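Brostell Jusau control gloves, three weeks in

Posted by Uthai Thaweesak, 14 Aug 2024
Bought from: Drororance
Paid: £800 for the pair, wrist trackers included
Score: 3 out of 5

Quick one as I've got the arms booked again in an hour. People keep asking me about the Jusau gloves so here's the lot, in whatever order it comes out.

What I use them for. Tidying up. I drive the arm and hand by remote, record the run, and the recordings go off to train it to do the job without me. Household stuff mostly. The current task is soft toys off a bed and into a basket, which sounds like nothing and is a pig to do well. Before the Jusau I was on a pair of handheld controllers with a trigger for open and close. Fine for a block on a table. Useless for anything squashy where you want the thumb to do one thing and the fingers another.

In the box

Two gloves, two wrist trackers, a base unit, two charging leads that are too short. A fold-out sheet with the calibration poses on it. Keep the sheet! The online copy is for the older model and the third pose is different. I lost a whole morning to that.

No case. At this price I'd want a case.

Setting up

Software is Phetsri, free with the gloves, and you can't use them without it. Install was painless. Calibration is flat hand, fist, then thumb out to the side, hold each one till it beeps. Takes longer to find the right size of strap than to do the poses. Redo it every time you take the gloves off. The manual says you needn't. You do. My thumb was miles out after lunch the first day and I'd recorded a good few runs before I twigged, all binned.

Matching your wrist to the robot's wrist is a separate step and it's buried under Advanced for some reason. Don't skip it.

How they feel to drive

Good. Better than good for the fingers. Hold your own hand flat and the robot's goes flat, fingers together, and it stays there without that nervous twitching I had with a cheaper pair. You can come in over a toy with the hand open and take your time about it. The lag is there if you look for it but I stopped noticing after a bit.

The bed's the tricky part. A mattress gives, the sheet wrinkles, and if you push down for your grip you just push the toy into the bed. So you learn to come in high, thumb well out, and close from the sides. The gloves let me do that. With the triggers I was basically stabbing at it.

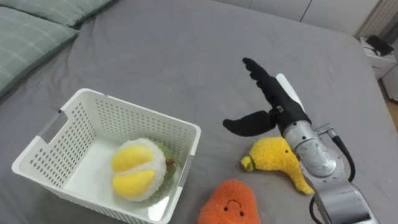 The thumb

Needs its own section. The thumb is why you'd buy these and also why I've knocked a point off.

When it's calibrated it's lovely. Stick your thumb out sideways and the robot's goes out sideways, and you can aim it at the gap beside a toy while the fingers hang back. The banana's a good test for this. It's curved, it's got one narrow end with a bit of green stem, and there's no obviously right place to grab it. I go for the fat part of the body. Grab nearer the stem and it swings round on you.

But it drifts. Slow drift, over a session, always inwards. You don't see it in the head view because you correct for it without thinking, so your own thumb ends up stuck out at a daft angle and you only notice when your hand aches. The recordings are still fine in the sense that the robot's thumb went where it should. It's your hand that pays. Brostell say a firmware update is coming in August. It's August.

Fix for now: recalibrate every time you stop for a drink. There's a shortcut (hold both buttons on the base) so it's not a huge faff.

Recording

Phetsri saves each run as one episode with the glove data, the arm data and the head camera lined up. Lining up is spot on, no complaints at all. Start and stop is a foot pedal if you buy the pedal, or shouting at a colleague if you don't. I didn't. Buy the pedal.

Best session so far was 38 keepers in an afternoon, on the triggers I'd have been chuffed with half that. A keeper for me means one clean approach, one grasp, one drop into the basket, no fumbling about in the middle. Somebody will want to tell me that fumbles are useful training data. Maybe! Label them then. Phetsri lets you tag an episode after saving but not during, so by the time I've saved it I've forgotten what I wanted to write.

Also it names files by the time on the base unit, and the base unit forgets the time when unplugged. Check it before you start or you'll have a folder full of runs from years ago.

Mixing up the layout matters more than the gloves do, frankly. Turn the basket a bit, move the toys, swap which one's nearest. Leave everything in the same place and you get a robot that's very good at that one spot on the bed. I try to change something small between runs, even if it's only the angle of the basket.

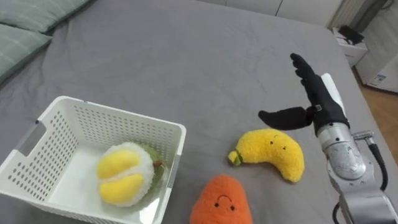
Plush is kinder than I'd thought it would be, by the way. Fuzzy fabric means a slightly wrong grasp tends to hold anyway, so beginners get going fast. The bad side of that is sloppy habits. The durian's the worst for it, big round woolly thing, you can grab it nearly any old how. If you're teaching someone else to drive, start them on the durian and move them to the banana once they're cocky.

Putting toys down is harder than picking up. You want to open the hand low over the basket and not clip the rim on the way. There's no touch feedback in the Jusau whatsoever so you're doing it by eye, and the wall of the basket hides the last bit. I go in from the open side and let go early. A small drop is fine with a soft toy. Wouldn't do it with a mug.

Comfort

Middling. Fabric's breathable, straps are scratchy. Small hands, look elsewhere, or fold the fingertips back and tape them like my co-driver does. Large hands fine. They get a bit ripe after a week and the instructions for washing them are to not wash them, so wear thin cotton liners underneath. The tracking doesn't mind liners.

Weight is nothing. It's holding your arm up in the air that gets you. Lower your chair. Rest your elbow on something between runs.

Battery

Lasts a long morning. Dies a bit before you'd like. Left one goes first on mine, and because I mostly drive right handed that's a mystery. Charging from flat is slow. The light on the cuff goes from green to off with no warning in between, which is maddening when it happens mid grasp and the hand just stops where it is over the bed.

Safe stop, since someone will ask: make a fist with your free hand and it freezes the arm. Works every time I've tried it. Practise it before you do anything else.

Help and returns

Drororance were quick, swapped a dud tracker without any arguing. Brostell's own support is a web form. I've had one reply and it was the fold-out sheet as a PDF, the wrong version.

Would I buy them again

Yes, for hands with proper fingers. If your robot's got a plain two-jaw gripper save your money, stick with triggers, you'd be paying for finger tracking you can't use. If you only record now and then, borrow a pair, see how you get on with the thumb.

Three out of five today. Would be four with the drift sorted and I'll come back and chagne it if the update ever turns up. Longer leads wouldn't hurt either.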